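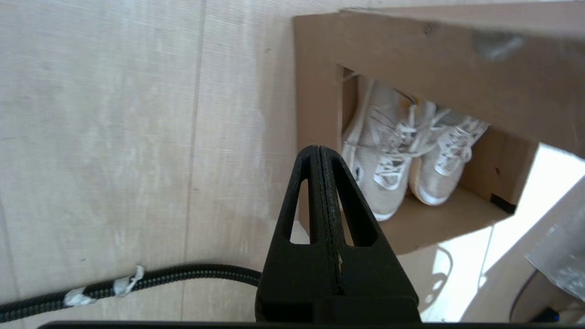
Returns have always been the part of the job that eats my afternoons. When Weloris signed us up for the robot arm in the back room I figured I'd either be out of work or babysitting, and so far it's mostly the second one. We're teaching it to handle the single-pair stuff first, like the white sneakers sitting in the little wooden cubby with their laces all over the place. Laces are the worst! I fix them without thinking, but the folks at Okabe who set up our arm say anything floppy is hard going for a gripper, so for now I still tuck them in by hand before a pair goes back out to the Teltberg store.

What has changed is my day. I used to carry up to 600 pairs a week from the bins to the shelves, and my knees knew it. Now I do two hours of carrying, then I'm on the arm, then I check what it did (and grumble at it a little). We get 32 minutes of paid training per shift, which is a weird number, but that's what we got when we asked for more. Two of us from the Hunlow shift have signed up so far - come join, it's not as techy as it sounds. 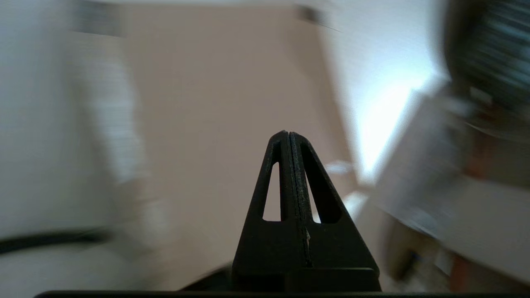 Fingers together and on the move.

My one real gripe is the noise of the thing resetting. I asked for it to be parked during lunch and that starts next week, so thank you to whoever pushed that through. Boxes are the next job on the list, and I'm looking forward to that one - flattening cardboard is how I get most of my paper cuts.

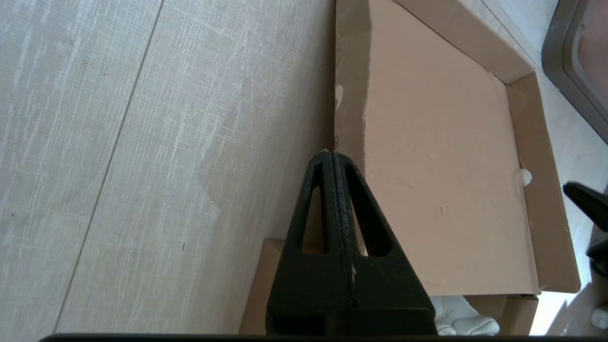

Will anybody's hours get cut when the arm goes full time in October?
Hours stay as they are through the end of the year, and anyone who moves off carrying goes to checking at the same pay.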